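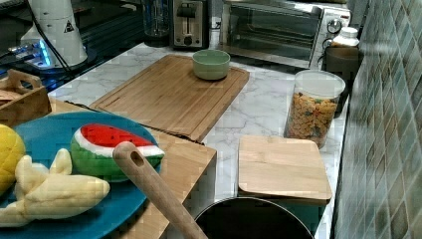 균형 운동은 이미 넘어져 본 사람이나 하는 것이고 멀쩡한 사람에게까지 권하는 건 호들갑이라고, 지난번 글을 읽은 한 독자가 적어 보냈다. 걷기만 꾸준히 하면 다리는 알아서 튼튼해지는데 왜 굳이 한 발로 서라느니 발끝으로 서라느니 하느냐는 것이었다.

반가운 편지였다. 정말이다! 나도 꽤 오랫동안 똑같이 생각했으니까. 걷기는 좋은 운동이고, 나는 지금도 거의 매일 걷는다. 그런데 걷기를 좋아하면 좋아할수록 균형이라는 것이 얼마나 따로 챙길 만한 능력인지 자꾸 눈에 들어온다. 그래서 답장을 쓰다가 길어졌고, 길어진 김에 여기에 옮긴다.

먼저 균형이 뭔지부터. 많은 사람이 균형을 타고나는 성격 같은 것으로 여긴다. 누구는 균형 감각이 있고 누구는 없다, 나는 원래 잘 비틀거린다, 하는 식이다. 하지만 우리가 똑바로 서 있는 동안 몸은 엄청나게 바쁘다. 눈은 주변이 어디쯤 있는지 알려 주고, 속귀는 머리가 어느 쪽으로 기울었는지 알려 주고, 발바닥과 발목과 무릎은 바닥이 어떤지, 관절이 얼마나 굽었는지를 쉬지 않고 보고한다. 그걸 뇌가 모아서 종아리와 엉덩이와 허리에 조금씩 일을 시킨다. 가만히 서 있는 사람은 사실 가만히 있지 않다. 아주 작게 흔들리면서 계속 고쳐 서는 중이다. 나는 이 이야기를 처음 들었을 때 너무 신이 나서 버스를 기다리는 내내 내 발목만 느끼고 있었다. (해 보시라, 버스가 금방 온다.)

이렇게 여러 감각과 근육이 함께하는 일이니 쓰면 늘고 안 쓰면 준다. 악기와 비슷하다고 하면 과장일까? 손가락 힘이 세다고 피아노를 잘 치지는 않는다. 마찬가지로 허벅지가 굵다고 해서 미끄러운 계단참에서 몸을 잘 추스르는 건 아니다. 힘은 물론 필요하고, 그 힘을 제때 꺼내는 연습도 필요하다.

그러면 걷기로는 왜 모자라는가. 평평한 길을 늘 같은 신발로 늘 같은 속도로 걷는 일은 몸에게 너무 익숙하다. 내가 사는 Brurnthorpe에는 저수지를 끼고 도는 산책길이 있는데, 안내판에 적힌 길이가 862미터다. 포장이 아주 잘 되어 있고 턱도 없고 비가 와도 물이 고이지 않는다. 훌륭한 길이고, 이런 길은 더 많아야 한다. 다만 그 길만 도는 사람의 발목은 기울어진 땅을 만날 일이 없다. 옆으로 디딜 일도, 뒤로 물러설 일도, 한 발을 든 채 잠깐 멈출 일도 드물다. 우리가 휘청하는 때는 대개 그런 동작을 할 때다. 양말을 신다가, 뒤에서 누가 불러 몸을 돌리다가, 욕조 턱을 넘다가.

반대로 Nakness 쪽 해안길은 자갈과 풀과 나무뿌리가 뒤섞여 있어서 걷고 나면 발바닥이 수다스러워진다. 나는 그 길을 무척 좋아한다. 그렇다고 모두에게 자갈길로 가라고 할 수는 없는 노릇이고, 무릎이 아프거나 어지럼이 있는 사람에게는 위험하기까지 하다. 집에서 할 수 있는 균형 운동이 그래서 귀하다.

내가 하는 것은 아주 단출하다. 단단히 고정된 조리대나 세면대 앞에 서서 손끝을 가볍게 올리고 한 발을 조금 든다. 목표는 30초인데 채우지 못하는 날도 많다. 그러고는 반대쪽. 그다음엔 한 발 뒤꿈치를 다른 발 발가락 앞에 바짝 붙여 일자로 서고, 마지막으로 뒤꿈치를 천천히 들었다가 더 천천히 내린다. 내릴 때가 진짜다. 툭 떨어뜨리지 말고 종아리가 끝까지 일을 하게 두면 다음 날 계단에서 그 근육이 어디 붙어 있는지 알게 된다.

익숙해지면 고개를 좌우로 돌려 본다. 이게 얼마나 어려운지! 머리만 움직였을 뿐인데 발목이 난리가 난다. 눈을 감는 것은 더 어려워서, 나는 혼자 있을 때는 하지 않고 옆에 사람이 있을 때만 양손을 짚고 한다. 처음부터 눈을 감고 도전하는 분들이 꼭 있는데 제발 참아 주시길.

신발 이야기도 빼놓을 수 없다. 뒤꿈치가 열린 낡은 슬리퍼를 신고 균형 운동을 하는 것은 손에 기름을 바르고 철봉에 매달리는 것과 같다. 맨발이 편하면 맨발로, 발에 감각이 둔한 곳이 있거나 상처가 잘 나는 분이라면 발을 잡아 주고 밑창이 미끄럽지 않은 신발로 하는 편이 낫다. 푹신한 신발이 몸에 좋다는 믿음은 워낙 단단해서 나도 조심스럽지만, 너무 푹신한 밑창은 바닥의 소식을 흐리게 만든다. 적어도 집 안에서 한 켤레쯤은 얇고 단단한 것을 두었으면 한다.

이제 내가 정말 하고 싶은 주장을 하겠다. 나는 균형을 살피는 일이 건강을 돌보는 모든 자리의 기본이 되어야 한다고 생각한다. 혈압은 어디서나 잰다. 약국에서도, 보건소에서도, 심지어 목욕탕 탈의실에서도 잰다. 그런데 어른이 되고 나서 누가 내 균형을 봐 준 적이 있는지 떠올려 보면, 많은 사람이 한 번도 없다고 답할 것이다. 의자에서 손을 짚지 않고 일어날 수 있는지, 일자로 설 수 있는지, 돌아설 때 발을 몇 번이나 고쳐 딛는지. 도구도 거의 필요 없고 금방 끝나는 확인인데 말이다.

Sisay에 있는 복지관에서는 독감 예방접종을 하러 온 사람들이 기다리는 동안 의자에서 일어섰다 앉는 것을 함께 해 본다. 지난 11월에 나도 줄을 섰다가 해 봤다. 서로 모르는 사람들이 나란히 앉아 일어섰다 앉았다 하니 처음엔 쑥스럽고 나중엔 웃음이 터졌다. 내 옆에 앉은 분은 한 손을 무릎에 짚지 않으면 일어서지 못한다는 걸 그날 처음 알았다고 했다. 지금껏 늘 짚고 일어났으니 알 길이 없었던 것이다. 나는 이런 발견이 넘어진 뒤 병원 침대에서 일어나는 것보다 대기실 의자에서 일어나는 편이 백배 낫다고 믿는다.

물론 반론이 있다. 사람들에게 겁을 준다는 것이다. 이 말에는 귀를 기울일 만하다. 넘어질까 봐 무서워진 사람은 덜 움직이고, 덜 움직이면 몸은 더 약해진다. 한 발로 몇 초를 못 버티면 큰일이라는 식의 글을 나도 아주 싫어한다. 어제 잘 버티던 사람이 잠을 설치면 오늘은 휘청하고, 감기약 한 알에도 달라진다. 한 번의 결과로 자기 몸을 판결하지 마시라. 나는 오히려 균형 운동이야말로 겁을 줄여 준다고 본다. 안전한 곳에서 조금 흔들려 보고, 흔들린 몸이 제자리로 돌아오는 것을 느껴 본 사람은 바깥에서도 덜 움츠러든다. 그 느낌이 얼마나 좋은지는 해 본 사람이면 다 알 것이다!

시간이 없다는 반론도 있다. 이 반론에는 덜 너그럽다. 찻물이 끓는 동안이면 된다. 양치하는 동안은 손이 하나 바쁘니 일자 서기 정도만 하자.

또 하나, 이런 운동은 나이 든 사람의 것이라는 생각. 편지를 보낸 독자도 은근히 그렇게 여기는 듯했다. 발목을 한 번 삐어 본 젊은 사람이라면 같은 발목을 또 삐는 것이 얼마나 흔한지 알 텐데, 부기가 빠지면 다 나은 줄 알고 그냥 뛰어나간다. 통증은 사라졌어도 발목이 상황을 알아차리고 대꾸하는 솜씨는 아직 둔할 수 있다. Umelow의 동네 축구 모임에 가끔 구경을 가는데, 경기 전에 둥글게 서서 한 발로 공을 주고받는 것이 요즘 준비운동에 들어갔다. 보고 있으면 나도 끼고 싶어진다. 아이들은 또 어떤가. 보도 경계석만 보면 올라가 두 팔을 벌리고 걷는다. 우리는 모두 그랬다가 어느 날 그만두었다. 언제 그만두었는지 기억하는 사람이 있을까?

조심할 점도 적어야겠다. 최근에 넘어진 적이 있거나, 일어설 때 핑 돌거나, 발에 감각이 없거나, 약을 바꾼 뒤로 걸음이 이상해졌다면 운동보다 진료가 먼저다. 어지럼에는 원인이 여럿이고 그중에는 운동으로 버틸 일이 아닌 것도 있다. 갑자기 한쪽 팔다리에 힘이 빠지거나 말이 어눌해지면서 비틀거린다면 망설이지 말고 응급 전화를 걸어야 한다. 시력도 챙기자. 도수가 안 맞는 안경을 쓰고 발목만 탓하는 분들이 의외로 있다.

나는 지난봄부터 부엌 벽에 달력을 걸고 한 발 서기를 한 날마다 동그라미를 그린다. 빈칸도 제법 있다. 여행 간 주는 통째로 비었고, 무릎이 시큰하던 때는 일부러 쉬었다. 그래도 바지를 입을 때 벽에 기대지 않게 된 것이 언제부터인지, 달력을 거꾸로 넘겨 보며 찾는 재미가 있다.

편지를 보낸 독자께는 일단 두 주만 해 보시라고 답장했다. 걷기는 그대로 하시고, 현관을 나서기 전에 신발장을 잡고 왼발 20초, 오른발 20초. 그래도 호들갑 같으면 다시 편지를 달라고, 그때는 자갈길 이야기를 더 길게 쓰겠다고 했다.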